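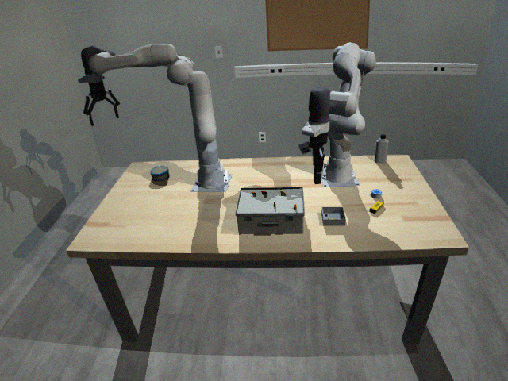
Two white arms, one stretched out and one folded up.

Got up before seven and went through the Grendeline masters again on the small speakers. Side B is fine now. Side A still has too much hiss before the second track, and I wrote to Garba asking him to take it down a little and leave the rest alone.

Test pressings are due in July. We settled on 561 copies, an odd number, but it's what the plant quoted for the weight of vinyl we had already paid for. Up to 20 go out to radio and the DJs on Fatima's list. She wants to add more names. I said no for now.

Titilayo came by at lunch with the new vocal for "Haruna." She sang it lower than on the demo and I like it better. The bass needs to come up under it. We tried that until about 4 and stopped when the laptop fan got too loud to hear anything.

Aminu called about the Druvside show. We are on second, 23 minutes, no soundcheck to speak of. He can borrow the van if we pay for gas. Siham will play keys, and she needs the set list tonight, which I have not written.

Paid the sleeve printer. Still owe Garba for 15 hours from last month.

Ate rice and the end of the stew. Listened to side A once more and the hiss is there on headphones too.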